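3.2 The tray and its blocks

Shape sorters are usually treated as a solved problem, chiefly by people who have not bought one lately. Ours is a green foam tray from Maltia, chosen after Hadgu and Alemneh had spent much of January on the rival Vovo set, whose star could be pushed into nearly anything by a determined adult. The Maltia tray has a star, an arch, circles, squares, and a few openings whose outlines are open to debate (Figure 3a).

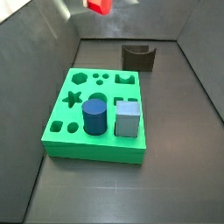
Figure 3a. The foam tray on the enclosure floor, with two blocks standing upright on its front half.

Two families of opening gave us most of our work. Single large holes take one block each and are easy to name. Grouped holes, such as the three small circles set in a triangle, are harder, as it is unclear whether a person sees three circles or one triangle with ambitions. Our 15 raters were split on this, and stayed split after a coffee break. We follow Altness and code the group as a single target.

Blocks were also coded by how they rest. A cylinder standing on end advertises its circular face; the same cylinder on its side looks, from most angles, like a different toy. We therefore keep "standing" and "lying" as separate categories throughout (Figure 3b).

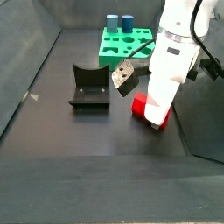
Figure 3b. Cylinders in both resting positions: a red one lying on the floor and two blue ones standing on the tray. The black fixture with the curved top edge is at left.

Rectangular blocks are better behaved. They do not roll, and a rater who describes one as "the red brick" has usually said everything the coding sheet wants to know.

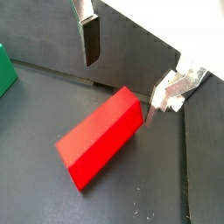

The remaining difficulty is direction. A block lying diagonally has a long axis but no obvious front, and the Levchenko scheme, which asks for one, leaves its users to invent it. We recorded the axis only and dropped the front. This cost us 8 trials, none of them much missed.
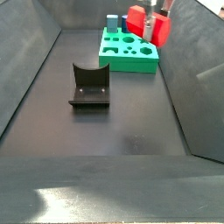
3.3 Rating procedure

Raters worked alone and named each opening before being shown any block. They could write "don't know," an option they used with great dignity.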